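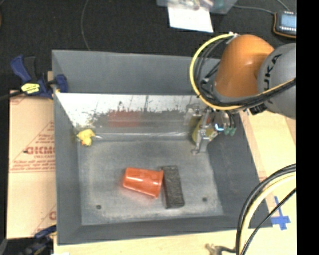
¿Merece la pena pagar la nueva copia de Fasitau? Por lo que he visto hasta ahora, solo si no tenéis ya la edición de Lullis.

El 29 de enero alguien escribió a la lista:

> La restauración de Edthorpe recupera 17 minutos inéditos y deja
> la película en 57. Por fin se entiende el segundo acto. Los tintes
> son los originales.

Me gustaría saber de dónde salen esos minutos. La copia de Lullis se proyectaba más deprisa, y con pasarla a menos fotogramas por segundo ya se gana buena parte de la diferencia. Planos nuevos, lo que se dice nuevos, he encontrado 4, y 2 de ellos son rótulos rehechos.

Lo de los tintes tampoco me convence. El folleto habla de "documentación de época" y no cita ni un solo documento – en una restauración seria eso viene en la primera página. El azul de las escenas nocturnas me parece muy de ordenador.

La partitura de Fagundes, bien, aunque tapa demasiado. Si alguien tiene las notas completas del disco, que las copie aquí, por favor.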